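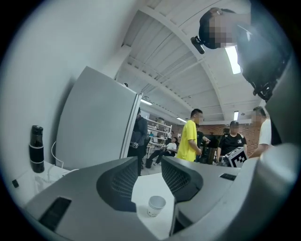
Sânziana Nedelcu

Orkar opens shared break room for the tenants of Florkcombe building

FLORKCOMBE, 2023-01-27 – Orkar, the company that manages the old Florkcombe weaving building, announces that the shared break room is now open for all tenants. The room has a refrigerator, white desks and tables, fluorescent ceiling lights and drinking cups made of paper. It can be used at any hour by everybody who has a key card for the building.

The building was constructed in 1943 and was divided into offices much later. Until now the tenants had no common place to eat. Many of them kept their lunch in a bag next to the computer, and in summer this was a problem for food with milk or fish. In November Orkar asked the tenants what they missed most in the building. A refrigerator was the first answer, before parking and before faster internet.

"We expected long discussions about parking," said Roxana Neagu, building manager at Orkar. "Instead we received many messages about yogurt. So we started with the kitchen things, and the parking will be discussed separately."

The beams of the ceiling were left open. The architects from Sarel, who made the plan for the room, first proposed to close them with a flat ceiling, but this would make the room lower and the tenants did not like the idea. The walls were painted in a light color and the desks were placed along the wall, so that people can pass to the refrigerator without asking somebody to stand up.

"It is a simple room and we wanted it simple," said Tudor Dumitrescu of Sarel. "The tall refrigerator was the difficult piece. In the first drawing its door opened against a desk. We moved it two times on paper before we ordered anything."

Use of the refrigerator

The refrigerator is for food and drinks which will be eaten in the same week. Each box or bottle must have a name and the name of the company. Labels and a pen are in the drawer. Food without a name is taken out on the last working day of the week, in the afternoon. Each tenant company can keep up to 6 boxes at the same time. Companies which need more place, for example for a birthday or a meeting with clients, are asked to write to the reception one day before.

Strong smelling food should be kept in a box that closes well. Medicines can not be kept in the shared refrigerator. Please speak with the reception, where there is a small separate one.

Cups and water

Paper cups are offered for visitors and for people who forgot their own cup. They are delivered by Bouazza, a supplier of office goods, together with the napkins. Tenants are kindly invited to bring their own bottle or mug for daily use. Used paper cups go in the bin next to the door and should be empty before they are thrown, otherwise the bag leaks on the corridor floor when it is carried down.

"A bottle on the desk is fine, also for the whole day," said Alina Mihăilă, who is responsible for cleaning in the building. "In the evening please take it with you. When the desks are free we can wipe them fast, and in the morning they are clean for everybody."

The desks are cleaned each evening and the refrigerator is washed inside one time per month. The date is announced on the door three days before. On that date all food has to be removed until noon.

Chargers can be used at the desks. Cables should stay close to the wall and should not cross the place where people walk. Toasters and electric heaters are not permitted.

Next steps

Orkar plans to renew the common spaces of the building step by step until 2027. The next work is the corridor on the ground floor, followed by the bicycle storage. A second break room on the upper floor is under study – the decision depends on how much the first one is used. Tenants can leave their opinions in the notebook at the reception or send them by email.

About Orkar

Orkar manages office and workshop buildings and rents them to small companies, associations and independent professionals. The company takes care of repairs, cleaning and reception in all its buildings.

Contact for press: Cosmin Olteanu, Orkar, at the reception of the Florkcombe building. Visits for journalists are possible in the morning, with an appointment.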